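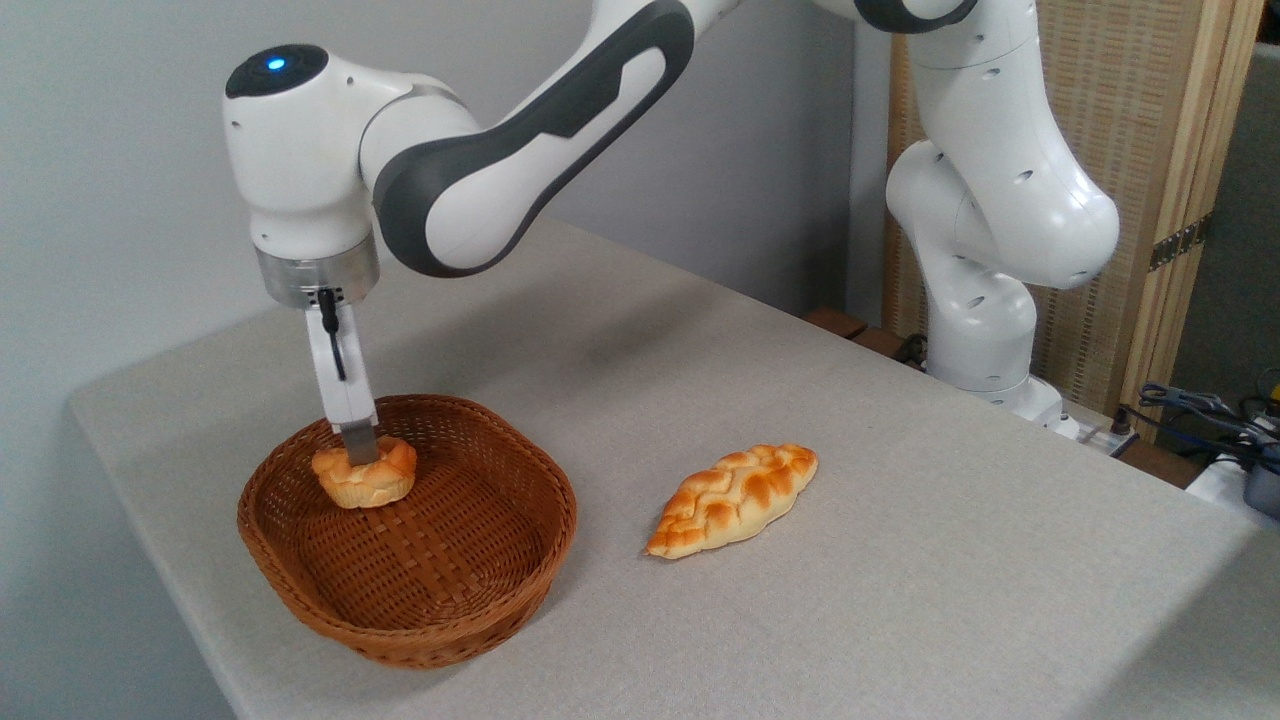
Jerovura Bakery Pick Kit

Teaching and evaluation package for single-arm work with soft food items
Developed by the Osov manipulation group, distributed by Driltemton

Overview

The Jerovura kit is a package for laboratories which study how a robot arm learns to handle food that changes its shape under pressure. It contains the training recordings, the trained policy, the evaluation protocol and a set of printed layout sheets. The arm and the gripper are not part of the package. Most of our customers already have one on the table.

We chose bread for the first release. A braided loaf and a small knotted roll are both bread, but for a parallel gripper they are two very different objects. The roll gives the fingers few good places to close. The loaf is long, and its angle on the table decides if the grasp will be possible at all. Putting them in and out of a woven basket adds a rim that the fingers must clear, and the weave confuses many depth cameras.

The method in short

The policy is trained from demonstrations in which a person guides the arm. In total there are 400 demonstrations in the package. During the training we do not give the policy any model of the object. It receives the camera views, the joint positions and the opening of the gripper, and it answers with a short sequence of next movements.

The new part is what we call the Huerta step. Before the fingers close, the policy must predict how wide the opening will be when the contact is made. If the measured width at contact is too far from the predicted one, the arm opens again, goes up and makes a new approach. The allowed difference is 2 mm and you can change it in the settings file. For fresh bread with a soft crust we recommend to keep it as it is. For older bread, which is harder, a smaller value also works well.

Results

Our evaluation used 132 trials with the Huerta step and the same number without it, with the same start positions. The step reduced the cases where the fingers marked the crust so deep that the mark was still there after one minute. It also made each trial longer, and on the loaf this is noticeable. We did not find a clear difference in how often the item arrived in the basket.

Of the trials with the step, 51 needed at least one new approach. Most of these were rolls standing close to the basket rim. When the roll is near the rim, one finger has very little room between the bread and the weave, and the first approach is often too cautious. Solange Hawthorne, who designed the protocol, advises to report these trials separately and not mix them with the open table ones. The score sheet has a column for this.

What is in the package

Demonstration recordings with synchronized joint data
Trained policy weights and the training code
Evaluation protocol and score sheets
Layout sheets for the table, for right and left placement of the basket
Settings file with comments in English
One year of updates

What you need to have

A six or seven axis arm with a parallel gripper
Minimum two cameras, one of them fixed at the side of or above the table
A table with a matte surface in a light color
A computer with a recent graphics card
A woven basket with a low rim, and bread

Questions we receive often

Can I use artificial bread?
Yes for the first setup and for checking the cameras. The width prediction was learned on real bread, so please do not publish numbers from plastic items under the name of this protocol.

Does the gripper need force sensing?
No. Only the finger width is used.

Can I retrain with my own items?
Yes, the code for this is included. Customers have used it for fruit and for folded cloth, but we have no own results for these and cannot give support on them.

Ordering

The kit is delivered as a download, and the layout sheets come by post. University groups can ask Driltemton for the academic license. Please write in your message which arm and which gripper you use, so we can send the correct configuration.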